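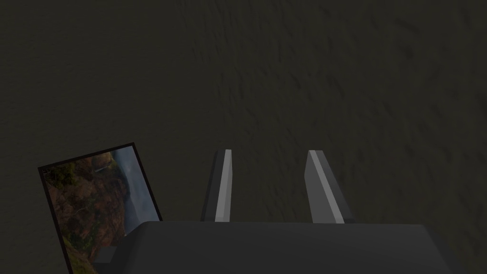
2 min read

Urbridge heat network operators get a clearer look at their pipes

Amulitz is bringing its leak-finding software for district heating to Urbridge, and we could hardly be happier about it! Starting in October, the town's heating utility will use the program across its whole network, which serves 3,000 homes along with two schools and the public pool.

The software compares flow and return temperatures at 500 points and flags stretches of pipe that lose more heat than they should. Repair crews get a map on their tablets each morning at 6 and can plan the day's digging from there.

The agreement follows a trial in the Brokness district last winter, where 45 substations were connected. "The crews told us what was missing almost from the first week, and they were right nearly every time," says Amr Samir, head of product at Amulitz. "The map looks the way it does thanks to them, and we had a great time building it together."

Jarosław Krajewska, network manager in Urbridge, is looking forward to the heating season. "Some of our pipes are older than I am, and the drawings don't always match what's in the ground. Now we can start with the worst stretches and work our way out from the plant."

Engineering firm Zacharopoulos will install the remaining sensors over the summer, beginning on the east side of town. Streets will stay open during the work, and residents won't need to let anyone into their homes.

Utilities that would like to see the software running are welcome to visit the Brokness control room. Our press office is glad to set up a tour.

12 shares | 0 comments

Contact: Amulitz Press Office | © Amulitz. All rights reserved. | Back to top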